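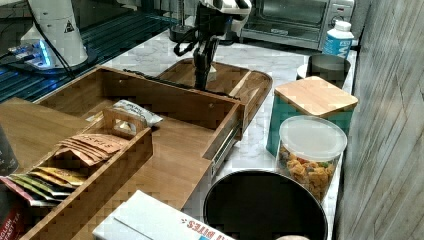

Arm over the serving tray, tea caddy in the drawer organiser.

About Vellum

Vellum fits robot arms into staff kitchens and pantry counters. We employ 34 people at 2 sites, Condia and Kellberg. Nicanor Pastor runs the installation team.

The arm takes over fetching and putting back. Kitchen staff keep ordering, date checks and anything involving heat. At Casado, our longest contract, the early shift now starts at 6 — nearly an hour later than before — and no posts were cut. One member of staff per shift is trained to stop, clear and restart the arm.
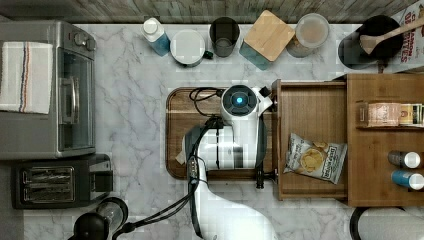

White arm above the cutting board, drawer open to the right.

Each layout is agreed with the people who work at the counter before any programming begins. Changes are logged and go back to them for approval.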